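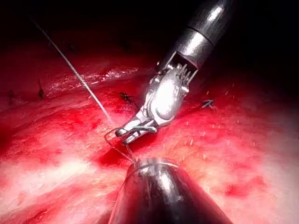
What should you ask a tree removal company before you let them start?
Ask who is insured, what happens to the stump, and whether the price on the page is the price you'll pay. Get all of it in writing before anybody pulls a cord on a saw.

I came to this subject the way most people do, by owning a tree I was a bit scared of. Ours was a silver maple behind the kitchen, planted far too close by whoever had the place before us, and every windstorm had me lying in bed listening to it creak. My neighbours in Fluvthorpe had opinions (neighbours always do!) and most of them came down to "get a guy." So I got a few guys, and one woman, and learned more than I ever meant to.

The first quote arrived by text message, with no visit at all. It said $1,000, cash, and he could come tomorrow. I'll admit I was tempted. Then I rang back and asked for his insurance certificate, and the texts dried up.

The second came from an outfit over in Clembridge, who at least sent someone to stand in the yard and look up. Their number was $1,312, and the sheet spelled out the lot: rigging the big limbs down over the shed, chipping the brush, hauling the wood, raking up after. Stump grinding was another $115. I hadn't even thought about the stump. If you take one thing from me, ask about the stump, because plenty of quotes leave it sitting there like a very ugly footstool.

The woman was Rhea Padilla, a certified arborist who works out of Morsy, and she did something neither of the others had done. She asked me whether I wanted the tree gone. Well, I thought I did! She walked around it twice, thumped the trunk with a rubber mallet, poked at the soil near the roots and showed me where two main stems were squeezed together with bark pinched between them. "That's your weak spot," she said. "The rest of this tree is in better shape than your fence." Fair enough. The fence is terrible.

She gave me two prices, one for taking it down and one for a heavy prune with a cable brace up high. The prune was cheaper this year, but she was quite plain that I'd be paying to have it checked every few years after that. I went back and forth for weeks and drove my husband up the wall.

In the end we took it down. The shed was one thing, but the kids' bedroom is on that side, and I wanted to sleep. I booked for January, which Rhea suggested herself. The ground is hard so the gear doesn't chew up the lawn, the leaves are off, and crews are usually hungrier for work than they are in the storm months. Not every company drops its winter price, but it costs nothing to ask.

A few other odds and ends from my notebook. Ring your municipality about a permit before you book, as the rules change from one town to the next and the fine lands on the owner. Don't pay the whole lot up front; a modest deposit is normal. If you have a wood stove, ask them to leave the trunk in rounds and see whether that trims the bill. And tell next door what day the crew is coming, so they can move the car.

We're putting in a serviceberry come spring, well back from the house this time. I've already measured.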